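Firkance bench program: progress report to Kerkus
Reporting period ending November
Prepared by Kamonchanok Kamolrat

1. Status
The handling rules for flexible packaging are in their third draft. Work at the Bloxham bench this period covered section 4, clear zip-top bags. Of the 300 trials planned, 200 are logged. The remainder will be run after the draft wording is fixed.

2. Rules under test
The operator records the state of the bag and its contents before each trial. Fingers close on the film or the seal strip only, never on the produce. A trial in which the film drapes over a finger is logged as such and kept in the set - earlier drafts let operators discard it.

Wrist views, blue-seal bag: film over the finger in the first, fingers apart and produce in the bag in the second.

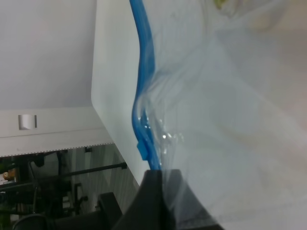
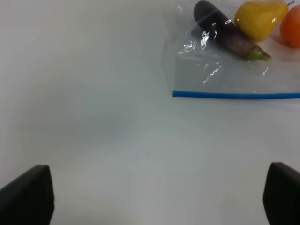
3. Open items
Tralteck has asked for a separate grip force limit for thin film. We have no agreed value and have left the clause blank. The definition of "sealed" also needs work, as two reviewers read it differently.

4. Next period
Complete the remaining trials, circulate draft four to Kerkus and Tralteck, and collect written comments. No change to budget is requested.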